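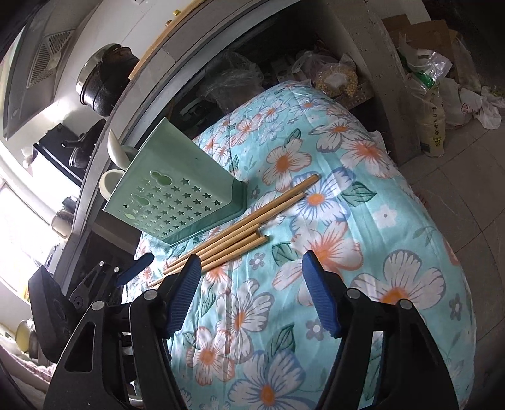

被面上的筷子和薄荷绿小筒

先占个坑，趁还记得赶紧写。晚上十一点多才散的团，脑子糊，错别字见谅。

这次想说负重。对，就是人物卡背面那一栏，大家都不填的那栏。

跑了好几个团，负重我一直是睁一只眼闭一只眼。力量乘以十五，谁算啊。结果就是法师背着三副盔甲、一架梯子、半只腌羊，外加一尊从神庙里撬下来的铜像，走得比游侠还快。以前不管，故事能推就行。

这次的团不一样，是荒野加地城，补给本身就是玩法。城叫Wukow，靠Istus河，河对岸一天半的路才到Dimeck矿坑。矿坑里什么都能捡，捡了得背回来。如果背多少都没代价，那这趟路就白画了，我地图画了一个多礼拜呢，不干。

所以十一月开团之前改成了格子制。

格子怎么算

每人的格子数 = 力量值。没有加值没有公式，力量8就8格。小体型不减，减了半身人玩家要跟我急。

一件单手的东西一格。双手武器两格。重甲三格，中甲两格，轻甲一格，穿在身上也算。
口粮三天一格。水袋一格。火把三支一格。
金币一百枚一格，第一个一百免费。
绳子一捆一格。
小零碎（粉笔、鱼钩、针线、戒指、一封信）不占，但别太过分，过分了我会说。

超一格到三格：移动速度减10尺，潜行劣势。再超就走不动，放下东西再说。没有中间档，原来写过一版有五档的，第一次就算乱了，删掉。

写出来很短，真用起来问题一堆，下面是几个我记了的。

绳子

队里带了80尺绳，买的时候拆成两捆，两个人背。下竖井的时候发现一个背绳的在上面守着，另一个已经在下面了，绳子接不上。吵了二十分钟。这个我超喜欢，以前绳子就是卡上一行字，谁都能掏出来，这次终于有人问“绳在谁那儿”。

后来他们自己定了规矩，长绳归战士，短绳归盗贼，下井之前先报一遍。我一句话没说。

钱

最头疼的一块。矿坑一共11个房间，我按老习惯撒的钱，没换算格子。最里头那间的箱子是3,185枚金币，一翻开全桌欢呼，然后牧师开始按计算器，欢呼就没了。

三十多格啊。谁背得动。

讨论了好久：挖坑埋一半？扔口粮？把骡子牵进来？（骡子在矿坑口，梯子下不来。）最后分了两趟，第二趟碰上游荡怪，掷出来的，我没作弊，丢了一袋在水里。有个玩家到现在还念叨那袋钱，说下次带网。

教训：大笔的钱要么给宝石，要么就是故意给铜币恶心人，别糊里糊涂给一箱金币。我这次是运气好，糊涂出了一场好戏，下次未必。

Arumugam商行

因为背不动，所以城里要有能存东西的地方。临时编了个Arumugam商行，又当铺又仓库又卖驴，存一格东西一个月收两银，丢了不赔。玩家对“丢了不赔”四个字反应很大，专门派盗贼去查了仓库的锁。锁没问题。后门有问题。这条线我还没想好怎么接，先放着，看他们还去不去。

商行顺带解决了换宝石，收一成手续费。有人嫌贵，跑到河边找私人换，拿到三颗玻璃。也挺好。

记录方式

试过在线表格，不行，手机屏幕小，打到一半没人肯低头填。试过每人一张打印的格子纸，铅笔写了擦擦了写，第三次纸就破了。

现在是小卡片。一件东西一张，占两格的卡就裁长一点，摆在面前，谁给谁东西直接把卡推过去。掏东西就翻卡，用掉就扔回中间的碗。快很多，而且看着爽，一排东西摆在那儿，自己就知道满了。

缺点是做卡累。我前后做了147张，光口粮就剪到手疼，火把那几张还写成了“火巴”，懒得重做，现在全桌都管火把叫火巴。

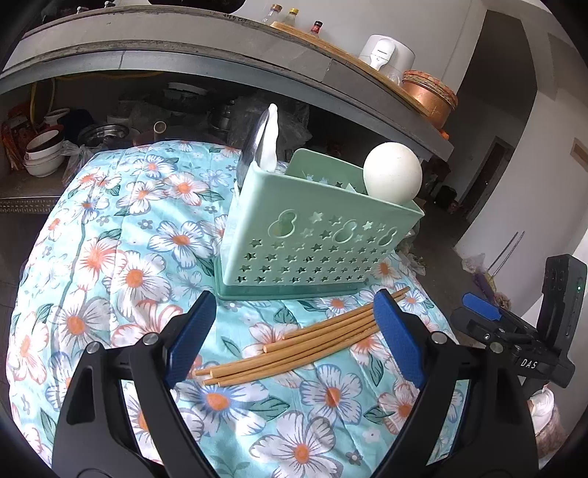

几个还没定的

次元袋怎么办。目前没给，给了等于规则作废。可能给一个破的，能装十格，每次掏东西掷d6，出1掏错。玩家看到这里别高兴太早。

力量低的角色是不是太惨。法师8格，法术书一格，法器一格，水一格，口粮两格，剩三格。法师玩家说可以接受，但是脸色不太好。考虑让体质加值也加进去，又怕战士那边直接溢出。再打两次看看。

抬人。上次牧师倒了，怎么搬？现场判的是一个人当十格，两个人抬就一人五格，身上装备另算。然后他们当场把牧师的锁甲扒了扔下，过后牧师醒来找甲，找不到，骂了半天。这条应该会写进正式版，数字可能再调。

弹药。二十支箭一格，射完不记单支，战斗结束掷d20，出1到3就算没了。有人觉得亏，有人觉得省事，目前是省事派赢。

会不会拖慢节奏

问的人多，单独说下。第一次会，慢得我想放弃，光买东西就买了一个半小时。第二次好点。到这次基本没感觉了，除了那箱钱。

但要看团。如果是宫廷阴谋、城市查案之类，真别用，谁管你口袋里几把匕首。我另一个城市团就完全没提，照样随便掏。荒野的、地城的、要来回跑的，可以试。

还有就是提前说好。别跑到一半突然宣布从今天开始算负重，会打架的。我上上个团就这么干过，冷场了一整晚，活该。

下次他们要往Dimeck下层走，骡子下不去，我准备在入口放个旧绞盘，能修，要铁链，铁链四格。看他们谁背。

规则的整理版等我有空在发，卡片模板也是，现在那个文件里格线是歪的，不好意思拿出来。先睡了。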